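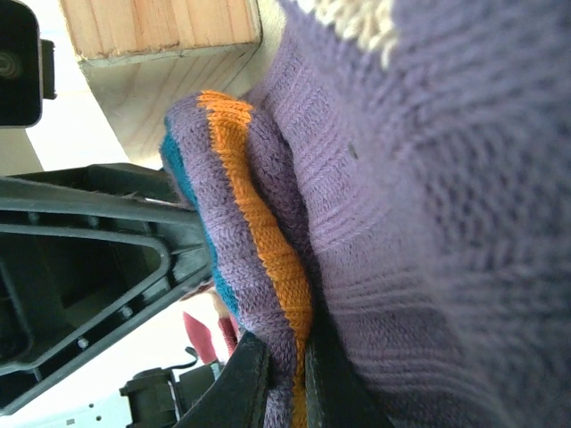

Visit to Vustex, 2021-12-14

We got to the Vustex site just after nine and signed in at the side gate. The main building still sorts returned clothing by hand. The robot room is at the back, past the baling press, and is run jointly with Jondov, who supply the arms and the software.

The task this winter is knitwear. Jumpers, scarves and hats come in a tub, and the arm has to pick up each piece by a fold or an edge and move it across. It learns from examples. An operator guides the gripper through the whole movement, and the small camera at the wrist records what the fingers are doing. One run like that is called an episode. They had 2,706 on the server when we visited, 531 of them from November.

Knits are harder than shirts, we were told. A thick rolled edge springs open when the fingers let go, and ribbing can stretch a long way before the rest of the garment moves. Stripes help the people who check the recordings, as you can see which way the cloth is being pulled. The lavender knit with orange and teal stripes was on the bench for the morning session, and the fingers were closing on the folded end, right over the orange.

Each operator works for 40 minutes and then swaps to checking. Checking means watching episodes back and marking the moment of the grasp. Bad ones are kept too, in a separate folder, with a short note on what went wrong. I had assumed they would be thrown away.

After lunch we saw the older Marchand bench, which is used for towels only. It is slower and a good deal louder. There are 6 garment types on the current list, and coats will not be added until the new fingers arrive.

The labelling program is called Fumotik. It crashed once while we were watching and came back with nothing lost. Visitors may try a few episodes themselves. Mine took four attempts and went in the bad folder.

Parking is tight, so use the road behind the depot. Bring a jumper, as the room is kept cool.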